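In February I joined the robot club at Clenwood, and I want to write down how it goes, also to practice my English. Our task has the name Nadau: two arms must tidy a toy kitchen.

My part is the grasping. A small pepper is harder than I expected, for its skin is smooth and its sides are round.

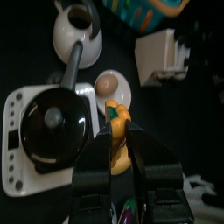
*The yellow pepper between the fingers.*

Marwa Fawzy, who leads our group, told me to close the fingers slowly and to save every try. I have now 66 tries in my folder. For the final in Wullport we need 2000, so I must be more quick. After the pepper I practiced with the sponge, which is a kinder object.

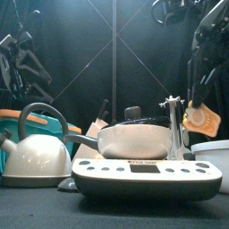

## What I do next

The rules give points for each object that goes in its correct place. I made a list of places on paper before I wrote any code, and I changed it many times.
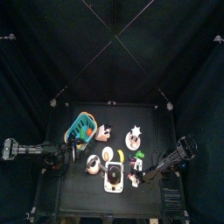

My code for choosing the next object is still very simple. It takes the one nearest to the arm, and this is not always wise. The banana lies beside the small dish with the egg, so I want a rule that looks at the neighbors first. Marwa says I should test it with one arm before I use both. I will write again when the rule is ready.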